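**To:** Automation Purchasing list
**Subject:** Re: Truvus hand-held gripper kit, trial loan and quotation

Pallavi Awasthi wrote:

> Dear colleagues,
>
> Our department has been offered the Truvus kit on a trial loan by Erell, and we must answer before the end of January. The quotation covers the hand-held gripper, a set of spare finger pads and 12 months of support. Has any member site used it for shelf and tray work with boxed goods? I would be grateful for comments on the pads in particular, and on whether the support terms are worth the added cost.
>
> Pallavi Awasthi
> Kanaujia Distribution, Packing Methods

Dear Ms. Awasthi,

Thank you for your inquiry. The Wurnlow site accepted the same kit on loan and has been using it to record placing tasks for our packing line. The comments below reflect our experience to date and should not be read as a formal endorsement.

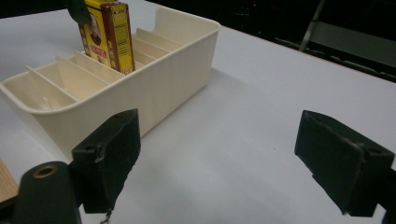 **Bimla Kaushik**
Equipment Review Officer, Wurnlow Site

Our principal task is the placing of tall, narrow cartons upright in a divided tray. The tray we use is cream-colored plastic with thin cross walls, and the slots leave little room for error. The yellow carton is one of our regular test items. Operators learned to place it within one shift, although several reported that they tended to grip too close to the top corner of a carton, which allows the lower end to swing. We now ask them to take hold lower down where the slot permits.

With regard to the finger pads, the blocks mark easily. Scuffs and fine scratches have not affected the grip on printed card so far. Smooth plastic wrap is a different matter, and we have returned two comments to Erell on that subject. Replacement pads are fixed with small screws and can be changed at the bench. The driver supplied with our kit was the wrong size.

The tool becomes tiring to hold during long sessions. We limit each operator to 18 minutes at a time, followed by a change of duty. In that period a practiced operator completes roughly 40 placements. We have logged 800 placements in total under the loan.

On the support terms, our requests were answered promptly by telephone and rather slowly by e-mail. Spare pads took 8 working days to arrive. If your department expects heavy use, I would recommend ordering a second set with the kit and asking Erell to confirm in writing that pads are covered under the support agreement. Our own quotation was unclear on this point, and the matter is still open.

I would also advise you to settle the return conditions before you sign. The loan form refers to "normal wear" without defining it. We have asked that surface marks on the fingers be expressly included and are awaiting a revised form.

Our placement log and a copy of the loan form can be sent to any member site on request. Please write to me directly, as the list does not accept attachments.

Yours sincerely,
B. Kaushik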